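Open Weekend at the Birkham Paper Mill

I went up to Birkham in November for the paper mill's open weekend. It is a two-hour drive from Clitport if you stay off the coast road, and there is free parking behind the old drying sheds. The mill makes cotton and linen papers for printers and bookbinders, and a small amount of blotting paper. It opens to the public twice a year.

Check-in was in the former rag store. Hildegard Harms took names and handed out earplugs, which you need for the beater room and nowhere else. Our group had a mix of people - a few bookbinders, a couple with two teenagers, a man who restores piano parts and wanted felt.

The beater room

Gerd Fuchs has run the beaters for most of his working life and he led this part himself. The big Hollander beater is a long oval tub with a heavy roll on one side. Cut rag and water go around until the fibers come apart. He lets the roll down a little at a time, and checks the pulp by shaking a spoonful in a jar of water and holding it up to the window. If he sees clumps, it goes longer. Linen takes far more time than cotton, and old bed sheets are better than anything he can buy new. He would not say where he gets them.

The noise makes it hard to ask questions. Stand near the front if you want to hear.

The vat room

This was the part most people had come for. Gisela Lenz formed sheets at the vat while we watched from behind a rail. She dips the mold, lifts it level, gives it one shake forward and one to the side, and passes it to the coucher, who turns it out on a wet felt. The stack goes under the press when it is high enough. She had done 117 sheets that morning before we came in, and had the number chalked on a board by the door.

Visitors can try a small mold. Mine came out thick on one edge and thin on the other. One of the teenagers got a good sheet on the first go. They dry your sheet and mail it to you if you leave an address.

The finishing floor

Upstairs, sheets are sorted, trimmed and boxed. Timo Pfeiffer showed us how he checks each one against the light for knots and drips, and sorts them into firsts, seconds and returns to the beater. Seconds are sold in the shop at half price and I could not find the fault in most of them. There is also a bench of sizing samples, with and without gelatin, and pens to try on them. Ink feathers badly on the unsized sheet. The rest of the floor is concrete and fairly bare, so wear warm socks. 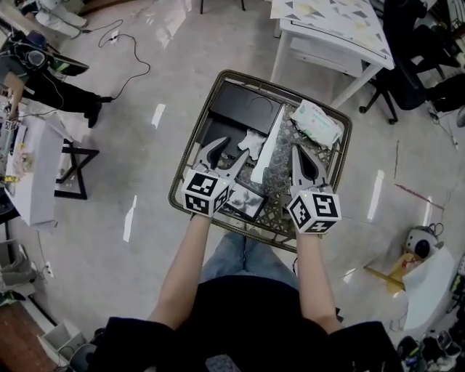

The shop and the canteen

The shop is one room off the yard. I bought a pack of cream seconds and a bone folder. They take cards. Blotting paper had sold out before noon.

Lunch was lentil soup and bread in the canteen, served until 2. Rajkumari Sengar, who keeps the mill's archive, had put some of the old order books out on the tables by the window. The oldest one on show listed a single order of 2,142 sheets for a ledger maker in Jullow, with a complaint about the color written beside it in pencil.

The upstairs floor has no elevator. Dogs have to stay in the yard. The next open weekend is in spring, and they said the water wheel should be running again by then.

Related posts
A morning at the Rawashdeh dye works
Clitport harbor museum, second visit
Three small bookbinderies near Jullow
Where to eat on the Birkham road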